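Folding on the bed, and what I learned from the dark pile

December 13, 2024

6 min read

I should start by saying that I never liked to fold clothes. In my parents' house my mother did it on the dining table, after the lunch, with the radio on, and I escaped to the patio. When I moved to Majimbun I was already grown up and I still kept my clean clothes in a bag. I took from the bag what I needed, I put it on, and the wrinkles went away with the heat of the body, or so I believed.

My wife did not believe it. We made an agreement in our first year of marriage: she does the washing and the hanging, I do the folding and the putting away. I thought I had won, because the machine is outside in the little laundry and in summer it is terribly hot there. After some months I understood that folding never ends. You finish, you sleep, and in the morning there are socks again.

This week I did the big one. We go in December to visit her family in Erby and before we go I like to have everything clean and in its place, so that I can choose what to pack without searching in baskets. It was three loads, and all of it dried on the same day with the hot wind. I brought it to the bedroom and dropped it on the bed, on the teal blanket with the cream flowers and curls that my mother-in-law gave us. The blanket is much too warm for this season, I know. I leave it on top in the daytime because I like the colour, and at night it goes to the chair.

The bed is the best place for folding in our house. The kitchen table is higher and it would be kinder to my back, but there is always something sticky on it, and I have folded one white shirt into a spot of apricot jam, so I don't do that any more. The bed is wide and clean. Also, and this is important for a person like me, you cannot go to sleep until you finish.

My method is to do the jeans first. They are thick and they keep their shape, so in a few minutes you have a stack and you feel that you are a person who is making progress. I fold each one in half along the leg, with the back pockets outside, then up from the hem to the knee, then once more. I smooth the seams with the flat of the hand. My uncle, who worked in a shop for men, taught me to hold the jeans by the waist and give them one strong shake before folding, and I still do it – it makes a noise like a flag. All the jeans now are light blue. I didn't choose that, they became light blue with the years. 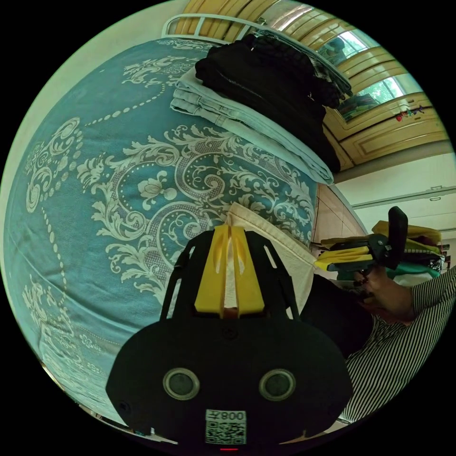

Then come the black clothes, and with them I have my difficulties. I wear black for work, my wife wears black because it suits her, and our son wears black because he is fifteen. When everything is black you cannot see where one thing ends and the other begins. I take what I think is a T-shirt and it is leggings. I look for the label in the neck and there is no label, it was cut out because it was itchy. In the evening, with only the lamp, it is nearly impossible, so I have learned to do the dark load while there is still light from the window.

I tried to separate the black things by owner before folding. It took me 29 minutes, I looked at the clock, and after all that my son came and said that two of the shirts in his pile were mine. So now I fold them all together, in one heap, and each person takes what is theirs. They complain a little. I tell them that the position of folder is open to anyone who wants to apply.

The second half of the job is the wardrobe. We bought it second-hand from a man in Clodach who was moving to a smaller place, and it came with us in 11 pieces and a plastic bag of screws. The wood is a honey colour, quite yellow when the afternoon sun comes in, with slats in the upper part and mirrors in the doors. My wife was not sure about the mirrors. I like them very much, because they show the trees from the window, and a small bedroom looks less small with trees in it. There is also a little red thing on the front which we have never removed. At this point it belongs to the wardrobe.

Inside it is less beautiful. It is deep, and the things at the back are forgotten for whole seasons. This time I took out everything from the middle shelf before I put in the clean clothes, and I found a jumper I had accused my brother of stealing. I have written to him. The jeans went on the lower shelf, standing up on their folded edge like books, which I saw in a magazine at the dentist. For jeans it works well. For T-shirts it was a disaster, they fell down one after the other, so those are lying flat as before.

What I still have not solved is the clothing that is neither clean nor dirty. The trousers you wore for two hours, the shirt for the dinner. It can't go back to the shelf and it would be a waste to wash it. At the moment it lives on the chair, under the blanket, at night, and my wife has asked me to find another solution before the new year. I am thinking of some hooks behind the door. If you have a better idea, please write it to me, I read everything even if I answer slowly.

Leandro Insaurralde

3 comments

bumby_gardener
We have hooks and I must warn you, the hooks fill up. There are 58 things on ours and you can't open the door fully. Loved the part about the jumper, did your brother reply?

Leandro
He replied with one word, which I will not translate.

Maureen T.
For the black clothes, try a dot of coloured thread inside the hem, one colour for each person. My mum did it for the five of us and I do it still. It takes an evening and you never have to look for labels again.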